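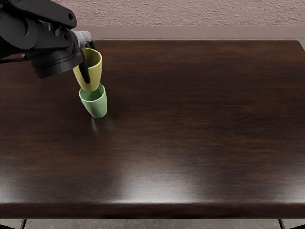 Can a policy trained only in simulation tell you anything about how it'll do on a real arm?

More than I used to think, as long as you compare policies against each other and don't read the sim success rate as a promise.

OK so. Quick post, Feb 3, 2023, Friday, cluster is down until tonight and I have a notebook full of stuff I keep meaning to write up. Cup stacking. Yellow cup goes in the green cup. That's the whole task and it has eaten my winter.

Background for anyone who landed here from search. Jalar is my little eval harness. It loads a trained policy, drops it into a rendered tabletop, runs it a lot, writes out a table. Putex is the texture and lighting package that sits under it. The question I've been poking at is whether the ranking I get in sim matches the ranking I get on hardware. Not the absolute numbers, I gave up on those back in June.

Setup this time: two policies. One is the plain baseline, trained on 516 demos, nothing fancy, images in, actions out. The other is the same network with the same demos plus 3,000 extra sim episodes where Putex shuffles the wall, the table finish, the floor, the lights. I call that one Aromis because everything needs a name and the folder was already called that.

1,050 rollouts each in sim. Same seeds for both, which I did NOT do last time and which made last time's plots basically garbage. If you read the old post, ignore the second plot. I should really go put a note on it.

Result, short version. Aromis wins in sim and wins on the real arm. Same order. The gap is much smaller on the real arm, though. In sim it looks like a different league. On hardware you'd have to watch for a while before you were sure.

Longer version, because the failures are the good part.

The grasp is a side grasp. Finger down the outer wall of the cup, squeeze near the rim, lift. Fine for picking up. But the cup can tilt when it's held like that, and then you arrive over the second cup with the bottom pointing slightly the wrong way. A little tilt is OK, the cups taper, so the lower rim funnels the upper one in. Too much and the bottom edge lands on the rim and you get the stuck-halfway thing. My success check used to pass those!! The check was just "yellow cup center is above green cup center and low enough" and low enough was set way too generous. Tightened it, reran everything, both policies dropped. Baseline dropped more.

So that's lesson one I guess, look at the frames before you look at the table. I had a nice clean number for weeks that was counting half-seated cups as wins.

Second failure, the early release. Policy gets the cup hovering right over the target and opens while it's still too high. In sim this works weirdly often, the cup falls in, rattles, settles. On the real arm it bounces out. I think my contact settings are too forgiving, restitution is probably too low, and I never measured it on the real cups, just picked something that looked right. This alone probably explains a good chunk of the smaller gap. Aromis lets go early more than the baseline does. So it's picking up points in sim that don't exist on the bench. Annoying.

Third, reflections. Dark glossy table, and the cup leaves a pale streak on it. The baseline sometimes reaches short, toward the viewer, like it's going for the streak instead of the cup. I only believe this half way. I turned the gloss down in Putex and reran, the short reaches mostly went away, but turning gloss down also changes the overall brightness and I didn't control for that. Needs a proper ablation. Gloss only, brightness matched. On the list.

What I didn't expect is that the wall matters so little. I spent ages on wall textures. Rough plaster, smooth, pink, grey, whatever. Swap it and niether policy seems to care much. Table finish matters, lights matter, camera pose matters a LOT. If I was starting over I'd skip the walls completely and put that time into camera jitter.

On the ranking question. Two policies is a tiny sample, I know. With two you get the order right half the time by flipping a coin. I've got older checkpoints from both runs and the plan is to push all of them through Jalar and through the hardware and see if the order holds when there are more than a pair. The earlier checkpoints are the interesting ones, because they fail at grasping and not at placing, and I trust my grasp physics even less than my placing physics.

Somebody emailed asking why I don't use Bukhari for this since it does soft contact. I tried. It's slower on my machine by enough that a full sweep turns into an overnight job — and for hard cups I couldn't see the difference by eye. Might matter for the release bounce though. Will try it on that one failure mode only.

Stuff still to do, mostly so I don't forget:

measure the real bounce, drop the cup from a fixed height, film it, match it
gloss ablation with brightness matched
rerun old checkpoints with the tight success check
log cup tilt at release, both policies, sim and real
swap the cup colors, green into yellow, see if anything breaks

That last one I'm a bit scared of. All the demos have yellow on top. I have a feeling the policy learned "go get yellow" and has no idea about stacking at all.

Cluster's back early, gotta go. Plots in the next post, if teh sweep finishes.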